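Public holidays and national feeling
Unit 2: Who decides what a nation celebrates?

Notes by Ludivine Lecomte. Please bring these to the October seminar along with the Gunnlaugsson chapter.

Where we left off

Last time we looked at flags and anthems. Most people meet them without choosing to. A holiday works differently, as it needs people to stop work, and somebody has to pay for that. This is why the founding of a public holiday usually leaves a good paper trail: debates, petitions from employers, complaints from shopkeepers, school circulars. If you are still looking for an essay topic, start with the paper trail and see what is there.

Key terms

Commemoration: marking a past event in public. It can be official or unofficial.
Civic ritual: a repeated public act such as a parade, a speech or the laying of a wreath.
Patriotism: attachment to one's country. For this course we do not assume it is good or bad.
Nationalism: the claim that a nation should govern itself and that loyalty to it comes before other loyalties. Writers use the two words loosely, so say which meaning you are using.

Choosing the date

Very few countries have an obvious date. Independence may be declared in one year, fought over for several more and recognised by other states later still. France settled on 14 July in 1880, and the law did not say whether it marked the fall of the Bastille in 1789 or the festival held a year afterwards. Both readings were useful to people voting for it. Norway keeps 17 May for the signing of its constitution in 1814, although the country stayed in a union with Sweden until 1905.

Gunnlaugsson calls this "the borrowed date". His argument is that a date survives when several groups can each read their own story into it. Lefèvre disagrees. She thinks the weather and the school calendar matter more than historians like to admit, and that winter dates struggle unless they are tied to a religious feast. Read both and note which kind of evidence each one relies on.

Local days

National days are often copied from local ones. Apolline Riviere's study of the town of Wakow follows a harvest fair that was turned into a patriotic day by the town council. In the first year 300 people signed a petition against the change. The main objection was the loss of the cattle market. Flags did not come into it much. By the time of her fieldwork the market was back and the speeches had been cut to 28 minutes, with the school choir at the end.

Riviere interviewed 225 residents. Few of the younger ones could say what the day was for, but most of them went. We will discuss whether that counts as a failure.

For discussion

Can a holiday be patriotic if most people treat it as a day off?
Who is missing from the official story on the day you know best?
What happens to a national day after a change of regime? Find one case where the date was kept and the meaning changed.

Written work

One page on a public holiday in any country except France or Norway. Give the date, who proposed it and at least one objection raised at the time. Hand it to Eugénie Jacquet in the Cordier building before noon. Late work goes in the tray outside her door.

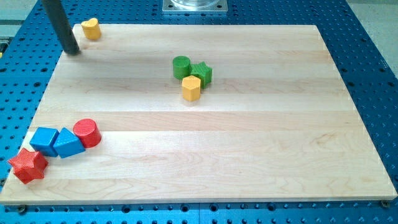 Coloured geometric blocks on a light wooden board.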